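# The quote is the cheap part
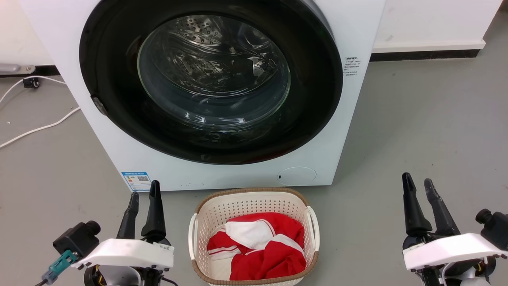

*Two grippers, one basket, and a front loader with a round glass porthole.*

Wurkula, a linen service with 14 sites, wants laundry robots in its next budget. The supplier, Kasex, has offered a two-armed unit on a five-year lease, and the monthly figure looks friendly enough.

Read on to page 12. Grippers are listed as consumables. Software support is free until November, then priced "on application". Labour savings assume the thing runs all night, and I couldn't find a line for the person who gets called when it stops.

Joo, the rival bidder, at least puts a service rate in writing. It won't say how many loads that rate covers.

My advice to Wurkula's finance people is to lease one, put it at the Bonedance site and log every callout. The other sites can keep their staff and their baskets for another year.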